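Prilel Backup: Frequently Asked Questions

Last updated February 10, 2021

Prilel is a small program that copies the files from your computer to a second place, so you have them again if the computer breaks or gets lost. We receive many letters with the same questions, so we collected them on this page. If your question is missing, please write to us with the form in the Help menu of the program.

What is the difference between backup and sync?

A sync program keeps two folders the same. If you delete a file in one folder, it is soon deleted in the other folder too. A backup keeps the older copies. When you delete a file by mistake on your computer, Prilel still holds the copy for 336 hours in the free version. In the paid version you choose this time by yourself, under Settings, Keep Deleted Files.

On which computers does it run?

Prilel runs on Windows 8.1 and Windows 10, and on macOS 10.13 or newer. There is a version for Linux, but we give it without support. It has no window, you must start it from the command line. The program needs 858 MB of free disk space for the installation. After the first start it removes the temporary files and becomes smaller.

Can I use it on my phone?

Partly. The phone app lets you look at your saved files and download them one by one. It does not save the photos from the phone yet. We are working on this and we hope to show a test version in March.

How do I make my first backup?

Open the program and click on New Plan. Select the folders which you want to save, then select the destination. The destination can be an external disk, another computer in the same network, or our online storage, called Lotby. Give the plan a name and click Start. The first backup always takes the longest time, and with a slow connection it can need several days. You can turn the computer off in between - the program continues from the same file next time.

Why does my backup stop at 99 percent?

Most often one file is open in another program. Mail programs and accounting programs do this a lot. Close them and press Retry. If the number does not move after one hour, open the Log tab and look for a line which starts with LOCKED. The name of the file is written at the end of this line.
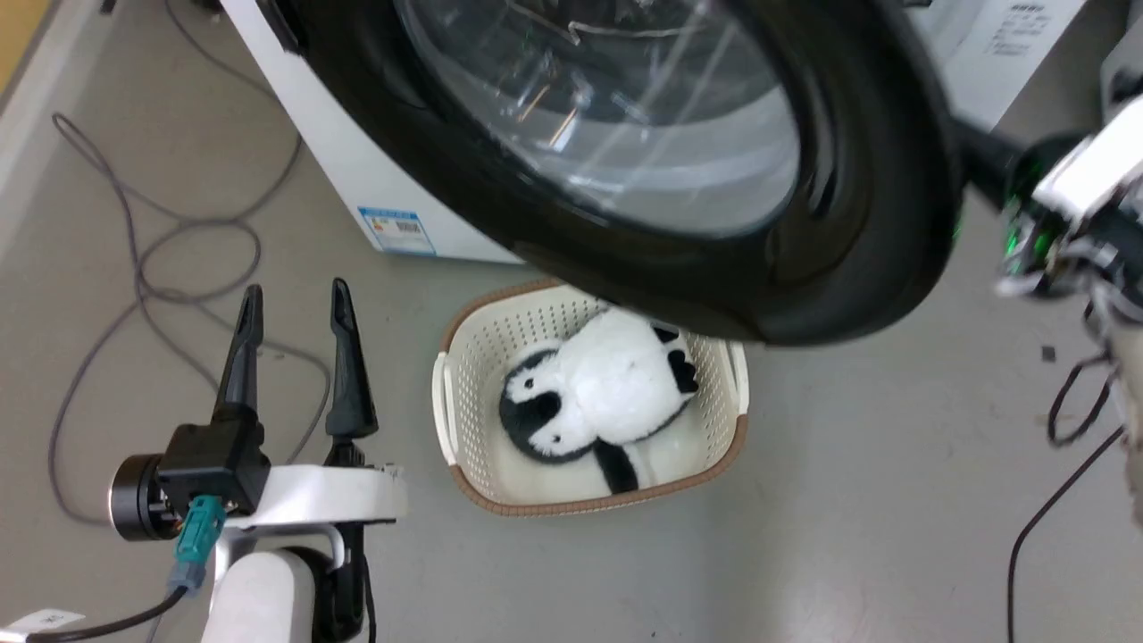
Author: Prilel Help Desk

Do I have to keep the window open?

No. You can close it and the backup continues in the background. A small gray arrow stays near the clock as long as the program is working. If you choose Quit from the arrow menu, the backup stops.

How much can I store in Lotby?

The free account has 5 GB. The Home plan has 600 GB and the Family plan has 1000 GB, which can be divided between several persons. We do not delete anything when you reach the limit, but new files are not saved until you make some space or change the plan. The program shows a yellow message before this happens.

Can somebody at your company read my files?

Your files are encrypted on your computer before they are sent. The key is made from your password and we do not have a copy of it. This has also a bad side: if you forget the password, we cannot open the backup for you. Please print the recovery sheet (File, Print Recovery Sheet) and put it in a safe place, but not in the same bag as the laptop.

I used Huler before. Can I bring my old backups?

Yes, if they were made with Huler 4 or later. Choose Import in the File menu and show the program the folder where the old backups are. Older archives must be first opened in Huler and saved again in the new format. Backups with a password are imported too, the program will ask you for the old password one time for each archive.

What is the Oakley scheduler?

Oakley is the part of Prilel which decides when the backup starts. In earlier versions it was a separate download, and some users still have it on the computer. From version 3 it is included. If you see two entries with the name Oakley in your list of programs, remove the one with the older date. Your schedules stay as they were.

The program says "Destination not found". What should I do?

Check that the external disk is connected and that it has the same letter as before. Windows sometimes gives a new letter when you use another USB port. In this case open the plan, click on Destination and select the disk again. Do not make a new plan, or all files will be copied from the beginning.

How do I get back only one file?

Go to the Restore tab and write a part of the file name in the search field. Click on the file with the right button and choose Restore To. We recommend to restore it in a new folder and compare it with the present file before you replace anything.

How can I cancel a paid plan?

Log in to your account on our website, open Payments and click Cancel Plan. You can use the plan until the end of the paid month. After that the account changes to the free version, and you have 30 days to download the files which are over the free limit.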